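**Unit 2: Storing and handling pipettes**
Trunholm Teaching Labs, bench skills course, room 2482

Read this before the first practical. You will need it again in week 8, when we check calibration.

## Two kinds of pipette

A micropipette measures a set volume. You dial it in and press the plunger to the first stop to draw up, then to the second stop to empty. Ours go up to 1000 µL. For practice we set 800 µL, well inside the range.

A transfer pipette is a single piece of plastic with a squeeze bulb. Use it to move liquid when the exact amount doesn't matter. It has no plunger and takes no tip.

At the bench, the micropipette hangs on the blue bar of the stand and the transfer pipettes go through the holes in the clear rack, bulbs up.

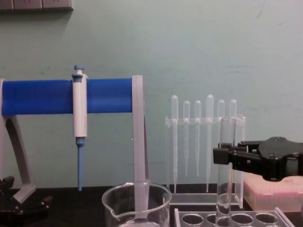
Sarmiento asks whether a micropipette can be laid on its side for a minute between samples, if the tip is empty. The answer in this course is no. Liquid left in the tip or the shaft can run back into the body and corrode the piston. Eject the tip and hang the pipette up, even for a short break.

## Hanging it up

1. Eject the tip into the waste beaker.
2. Look at the end of the shaft. Wipe it if there is any liquid on it.
3. Hook the body over the bar and let go slowly.
4. Check that the lower end hangs clear of the table.

Don't push the stand back against the wall with a pipette on it. Move the pipette first.
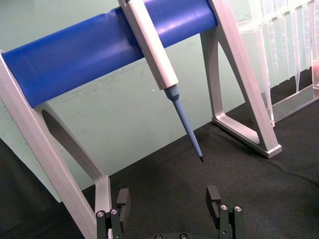 *Page last changed: December. Traddale exercise moved to Unit 3.*

## Before you leave

Return the volume setting to the top of the range. Report a loose plunger on the Skatlow sheet by the door, and leave that pipette off the stand.

Reading for next time: Unit 3, sections on pre-wetting and reverse pipetting.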